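Why Do Clothes Need Hangers, Anyway?

When I was a kid, my closet was basically a cave. Shirts went in as balls, and they came out as wrinkly balls. My mom would hold one up and ask me if I'd slept inside it. So today I want to talk about hangers, because I think they're one of the cleverest boring things in your whole house!

First, a question for you. What is a wrinkle?

Your T-shirt is made of very thin threads, looped or woven together. If it's cotton, each thread is made of even tinier hairs called fibers, and those fibers come from a plant. When you squash a shirt into a ball, the fibers get bent. Leave them squashed long enough and they sort of settle down in that bent shape. That's a wrinkle - lots and lots of little bends, all stuck where you left them.

Water makes this happen faster. A damp cotton fiber is softer and moves around more easily, and when it dries it likes to stay however it was lying. So a damp shirt left in a heap overnight comes out looking like an old map. But it works the other way too! Hang that same damp shirt up nice and straight and plenty of the bends will let go while it dries.

What's pulling them straight? Gravity! The same thing that brings your ball back down when you throw it. A shirt doesn't weigh much, but every bit of it is being tugged toward the floor all day and all night, and you don't have to do any of the work.

Now look at the shape of a hanger. It slopes down on both sides, just like your own shoulders do. (Go ahead, feel them. I'll wait.) If you hung your shirt from one skinny nail, all the weight would pull on one little spot and you'd get a pointy bump there. I once did this with my favorite sweater and walked around with what looked like a horn on my back. The hanger spreads the weight out along both shoulders, so no one spot gets pulled too hard.

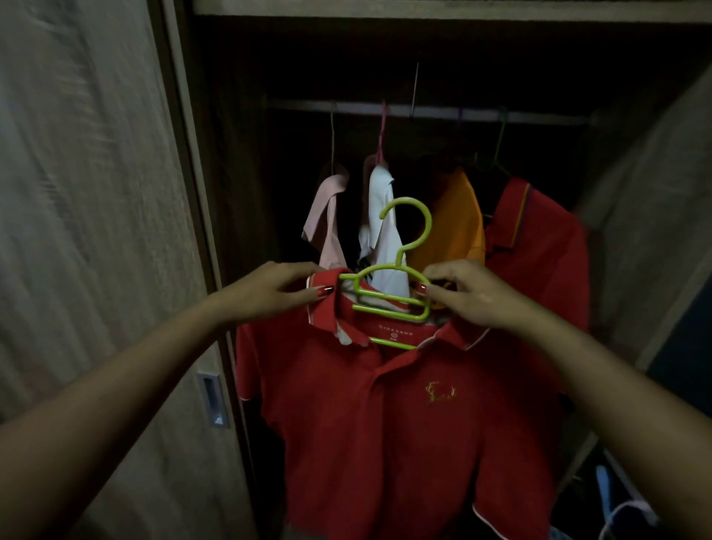 Polo shirts and button shirts have a trick of their own. Before you hang one, undo the top button so the neck opens up wide. Then slide the hanger up from the bottom of the shirt, inside, until the hook pokes out of the neck. I know it's quicker to shove it down through the collar, and I did it that way for years, but it stretches the neck if the opening is tight. Once it's on, fasten the top button again and the collar will sit up straight and stop the shirt from sliding off.

Kids' hangers are smaller than grown-up ones, by the way. If the hanger is too wide, the ends poke into the sleeves and make little bumps. If it's too narrow, the shoulders droop. My friend Leonilde has a daughter who is 8, and they still had baby hangers in her closet, so all her shirts looked sad.

Should you hang everything? Nope! Heavy sweaters get longer and longer if you hang them, thanks to our friend gravity again, so fold those. Socks and pajamas can go in a drawer.

Try this at home. Take 2 cotton T-shirts that are a bit damp from the wash. Hang one up and scrunch the other into a ball on a towel. Check them both the next day and draw what you see. Then shake out the scrunched one and hang it up too, and see how many of its wrinkles are still there by bedtime.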